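Support > Town & Parish Clients > Clamside > Tickets > Council meeting stream and agenda pack

Clamside Town Council: no sound on livestream, wrong agenda on public page

Status: open, part fixed
Raised by: Pieter Wuyts, clerk's office
Picked up by: Nevzat Avcı
Product: Panum (meetings and papers module)

Reported

Full council starts 7pm. Stream comes up on the public page but silent. Picture fine, mayor's mic light is on, people in the room can hear. Also the agenda showing is the old one, without the item on the bandstand lease. Two residents have already rung to say we've pulled the item on purpose. We haven't. Needs sorting before item 4 please as that's the one everybody wants.

Pieter

Step 1. Agenda

Did this first, quicker. Panum had two packs for the same meeting, "Full Council" and "Full Council REVISED". Revised one was still set to draft. Published it, old one still showing. Cleared the page cache, still showing on Pieter's phone but right on mine. Pieter closed the browser and opened it again, now right. Old pack moved to withdrawn, not deleted, as the standing orders say superceded papers have to be kept.

Public log shows revised pack published at 6.41pm. Paper copy went on the noticeboard on time so the notice period is OK according to Pieter. Not my call.

Step 2. Sound, council chamber

Asked Pieter to check the following:

- mixer on, main fader up: yes
- stream box showing level bars: no
- lead from mixer to stream box: in at both ends
- anything changed since planning committee: "don't think so"

Then it came out the chamber had been used for the budget drop-in, and the desk was moved to the other wall. Lead had gone back in the headphone socket, not the record out. Moved it. Level bars now showing. Still nothing on the public page.

Step 3. Sound, our end

Stream profile was set to mute on start. This is an option someone ticks so the pre-meeting chat doesn't go out, fair enough, but it then needs unticking when the chair opens the meeting. Unticked 7.06pm. Sound on public page from 7.08pm. Pieter confirmed, and so did a councillor's husband at home.

First 8 mins of the recording are silent. Apologies and declarations of interest are in that part. Nothing I can get back, there was no sound going in to the box. Suggested Pieter puts a line under the video.

Step 4. Attachments missing from item 9

New one, came in at the break. Item 9 is the kitchen and bins policy for the community rooms (who empties what after a hire, food waste etc). Report is there, appendix B isn't. Appendix B is the photos.

Pieter sent the files over by email. Upload limit on the pack is 20 MB and the appendix was over, so Panum dropped it without saying so. Should of shown a warning. Resized and put up one at a time.
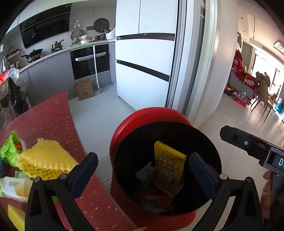 Step 5. Check public view

Logged out, opened pack as a member of the public on laptop and phone. Item 9 opens, report and appendix B both there. Download all gives 16 files, matches the list in the pack. Item 4 plan opens but is sideways on phone. Left it, low priority, Pieter says people can turn the phone round.

Step 6. Viewer limit

Pieter got a message at 7.50pm that the stream was near its limit. Clamside are on the 200 viewer plan and never normally get past 15. Bandstand lease, see above. Raised the limit for the night only, goes back at midnight. No charge, told Pieter so.

Note from Pieter, next morning

Thanks for last night. Item 4 deferred in the end after all that. Going back to the next meeting so expect the same crowd. Can the mute thing be off by default? Also Cllr Dursun wants to know if the silent bit can be subtitled from the minutes. I said I'd ask.

Reply, Nevzat

Mute is off by default on your account now. Whoever sets up the room will need to know that the chat before the meeting WILL go out once the stream is live.

Subtitles, no, not from minutes. Minutes aren't what was said. You could post the draft minutes next to the video once the chair is happy.

Still open

- no warning when an attachment is over the limit, passed to developers
- sideways plan on item 4
- label for the record out socket, Pieter to do

Leaving this open till the next full council. Pls test sound half an hour before, not five minutes.

3 comments · 0 shares

Related tickets

Register of interests page not updating
Fiver: email alerts for planning notices sent twice
Public question form closes too early
Recorded vote shows as "not present"
Old councillors still listed after by-election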